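**抖动缓冲**(英语:jitter buffer)是实时音视频通信中的一种接收端机制,用于吸收数据包到达间隔的变化,使解码器能够以稳定的节奏取得媒体数据。该机制广泛用于网络电话、远程会议及互动直播。

## 原理

发送端通常按固定间隔发出数据包,但各包在网络中的排队时间并不相同,到达接收端时间隔不均,甚至次序颠倒。接收端将数据包暂存,按序列号重新排列,再依时间戳送往解码器。超过播放时限的数据包一般予以丢弃,由丢包隐藏算法填补空缺。

缓冲深度决定延迟与连续性之间的取舍。深度过小,迟到的数据包增多,声音出现断续;深度过大,则对话双方容易同时发言或互相等待。 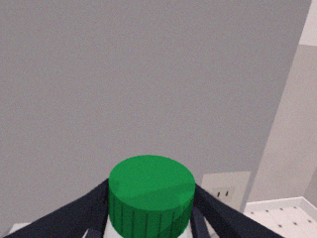
## 类型

静态缓冲采用固定深度,实现简单,多见于早期硬件终端。自适应缓冲根据近期到达间隔的统计结果调整深度,音频部分常在静音段伸缩,或以时间尺度变换改变语速而保持音高。Juntunen算法属于后一类,其估计窗口为500个数据包,遇突发延迟时迅速加深,其后逐步回落。

## 评估

缓冲策略的评估兼用客观指标与主观测试。Varkine语料库收录2,531段通话录音,附有网络轨迹,可供离线重放。Bamdale实验室曾以372名受试者进行对话测试,结果显示,参与者对断续的敏感程度因任务而异,在快速问答任务中对延迟的评价更低。

## 实现

开源会议软件Zandano自第三版起默认启用自适应缓冲,深度上限为1,000毫秒,音频与视频分别设置缓冲,并以音频时钟为同步基准。

## 参见

- 丢包隐藏
- 前向纠错
- 唇音同步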